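Lista de comprobación previa a la apertura de puertas – Sala Prerkis
Concierto de Notimero, aforo con público de pie
Revisión: lunes, 16:30. Responsable técnico: Leena Pelkonen. Segunda firma: Tapio Leinonen.

1. Escenario
1.1 Tarima nivelada y patas bloqueadas: CONFORME
1.2 Bordes señalizados con cinta fotoluminiscente: CONFORME CON OBSERVACIÓN
Comentario: falta cinta en la escalera de acceso izquierda. Reponer antes de la prueba de sonido.
1.3 Mangueras cubiertas en zonas de paso: CONFORME
1.4 Foso delante de las vallas libre de estuches: NO CONFORME
Comentario: dos estuches de Rissanen (backline) junto a la valla central. Retirados a las 17:10. Verificado por T. L.

2. Elementos suspendidos
2.1 Motores con certificado en vigor: CONFORME
2.2 Eslinga de seguridad en cada foco móvil: CONFORME
Comentario: 24 focos revisados uno a uno. El plano de Tateck indica otra posición para el puente trasero; se adjunta plano corregido.
2.3 Carga del puente frontal: 694 kg, dentro del límite fijado por el proyecto de montaje.

3. Instalación eléctrica
3.1 Diferenciales probados con el pulsador de test: CONFORME
3.2 Toma de tierra de la tarima y del control: CONFORME
3.3 Cuadro de camerinos cerrado con llave: CONFORME
Comentario: la llave queda en producción. En la gira de junio se quedó puesta en la cerradura.

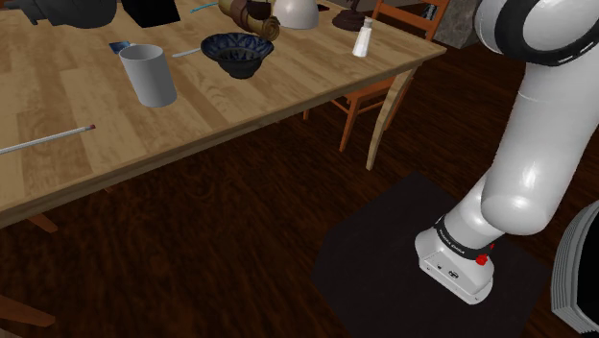

¿Quién autoriza la apertura de puertas si queda un punto no conforme?
El responsable técnico, por escrito y con la hora anotada junto al punto afectado. Los apartados 2 y 4 no admiten autorización con defectos pendientes.

4. Evacuación
4.1 Salidas desbloqueadas y probadas desde el interior: CONFORME
4.2 Alumbrado de emergencia: CONFORME CON OBSERVACIÓN
Comentario: luminaria del pasillo de aseos con intensidad baja. Sustituida por repuesto de la sala.
4.3 Contador de accesos a cero, alarma fijada en 3000 personas: CONFORME

5. Sonido y efectos
5.1 Limitador precintado: CONFORME
5.2 Máquina de humo – detección en modo atendido: PENDIENTE
Comentario: Notimero mantiene el humo en los dos últimos temas. Confirmar con el control de incendios a las 19:00.
5.3 Tapones disponibles en barra y guardarropa: CONFORME
Comentario: quedan unos 80 pares. Pedir reposición.

Copia a producción y a jefatura de sala. El punto 5.2 se cierra por radio, canal de técnica.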